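Harklow House — Laundry and Linen Room Check
Building 4, ground floor
Checked by: Aileen Magbanua
Date: Fri 23 December

1. Door and exits
Door opens fully and closes without sticking — OK
Exit route clear to the corridor — OK
Comment: The mop bucket was behind the door again in the morning. Moved to the closet before I started.

2. Floor
Dry, no loose mats — OK
Drain cover seated — NEEDS WORK
Comment: Cover rocks when you step on the left side. One screw missing. Reported to Killness under job 376. Walk around it until it is done.

3. Electrical
Outlets and covers — OK
Iron cord — REPLACE
Comment: Outer sleeve is split near the plug. Iron is tagged and locked in the cabinet. Use the Gotell steamer for now, and let it cool on its stand before putting it away. Extension cord rated 2000 watts, no damage found.

4. Folding and sorting table
Table steady, no wobble — OK
Board lies flat on the tabletop — OK
Edges of board free of chips or splinters — OK
Comment: Keep the middle of the board clear when a basket is being filled or emptied. Hangers go in the basket, and the basket stays to one side. 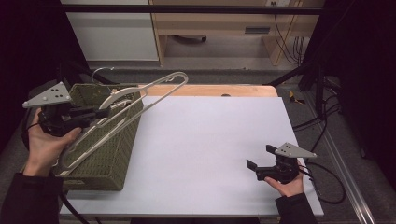
Item 4. Olive-green basket on the white board, white hanger with metal hook lying across it.

Hangers get checked one at a time, by hand. Run a thumb along the bars and look for cracks at the shoulder and at the loops on the ends. Pull lightly on the hook. If it turns loose or comes out, the hanger goes in the trash. Do not glue it.

Hangers that stick out past the rim can catch a sleeve when someone walks by. Lay them lengthwise before the basket is carried anywhere, hooks all facing the same way.

5. Baskets
Rim and weave unbroken — OK
Not overfilled — OK
Comment: The 2 older Peñalver baskets have gone back to storage. Do not bring them out for wet towels.

6. Shelves and supplies
Brackets tight — OK
Detergent on bottom shelf, caps closed — OK
Spill kit complete — NEEDS WORK
Comment: Gloves are down to one pair. More on order.

Open items: drain cover, iron cord, gloves.
Next full check: April, or sooner if anything is moved or replaced.

Signed: A. Magbanua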